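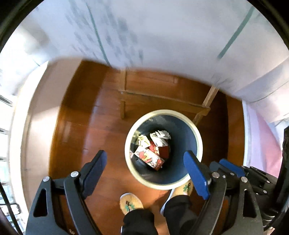 Unit 6: Sampling at Events and Pop-ups

A sampling stand has one job, to put the product in the mouth of a person who might buy it later. Everything else on the table is there to support that. Students often plan the stand from the front only, as the visitor sees it when walking up. Plan it from the visitor's exit as well. Somebody who has just tried your drink or your brownie is holding a napkin, and will look for a place to drop it before reading your leaflet. A plain round wastebasket with a couple of crumpled tissues and a crushed carton in it is already doing part of the work of the stand. Put one on the way out, and a second behind the table for the staff.

Before the event

Get the organizer's terms in writing. You need to know the pitch size, whether power is included, what time vehicles have to be off site, and whether you are allowed to sell or only to sample. Some venues allow sampling but charge a higher fee for sales. If alcohol is involved, ask who holds the permit and what it covers. Do this early, as permits can take weeks.

Work out your sample cost per head. Include the product, the cup or napkin, the ice and the share of staff time. Most first-year plans leave out staff time and come up with a number that is far too low.

Case: Listwood at the Bornley food fair

Listwood is a small maker of coffee liqueur, run by Estela Orellana and Cormac Mac Mathúna. They took a single pitch at the Bornley fair in November and gave out 201 samples in one day. Sales on the day were 6 bottles, and they counted the event as a failure until the reorders came in. Five shops asked for a case in the weeks after, and all of them had a buyer who had tried the drink at the fair.

Points to take from the case:

Trade visitors do not always say who they are. Staff should offer a card to anyone who asks about price by the case, shelf life or delivery.

Orellana wrote down each useful conversation the same evening. Mac Mathúna did not, and could not follow up on most of his.

They served one drink neat and one mixed – the mixed one took longer to pour and a line formed. At the next event they made the mix in advance.

Talking to visitors

Keep the opening short. Say what it is and offer it. Wait until the person has tasted before you explain where it is made. Do not ask "Do you like it?" Ask what they would have it with, or when they would drink it. The answers are more use to you, and they can go straight into your notes.

Allergen information must be on the table and every member of staff must know it.

For next class

Read the Tapia handout on pitch fees. Bring a one-page plan for a sampling stand for a product of your choice, with a cost per head and a sketch of the layout, including the exit side. Malathi Alva will take the seminar. Questions about the assignment go to Gisela Zapata.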